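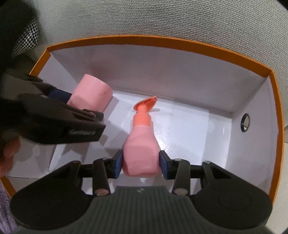 We're opening the Arncombe house for weekly stays again in September, so I'm putting the answers to the usual questions in one thread. It sleeps eight, in four bedrooms. Every bathroom gets a pump bottle and a cup, pink ones like these in the orange-rimmed box, so you can leave the bulky toiletries at home. Towels and sheets are included.

2/ Rate is $639 a night with a 4 night minimum. Cleaning is a flat $747 per stay, whether you book four nights or 16. I know that's high. It covers the linens and the hot tub service too.

3/ Check-in is at 4. If you land early, text Danica Paulík and she'll tell you if the place is ready. Some days she can let you drop bags at noon – please don't just show up.

4/ The kitchen has a gas range, two ovens and a full-size fridge. Coffee maker takes paper filters, size 4. Nearest real grocery store is Kakakhel, on the main road before you turn up the hill. They close early on Sundays.

5/ Dogs are fine, two at most. No cats, sorry. My sister stays there in the winter and she's allergic.

6/ The deck on the lake side was rebuilt this spring. Abelardo Huanca did the work and also put in new steps down to the dock. The old canoe is gone. Two kayaks are in the shed, paddles on the wall.

7/ Wifi reaches the whole house now, but cell service is still poor past the gate. Download your directions before you leave town.

8/ The first two weeks of September are taken. The rest of the month is open as of today. Message me here with your dates and how many people.

Last updated: Friday, May 9, 2025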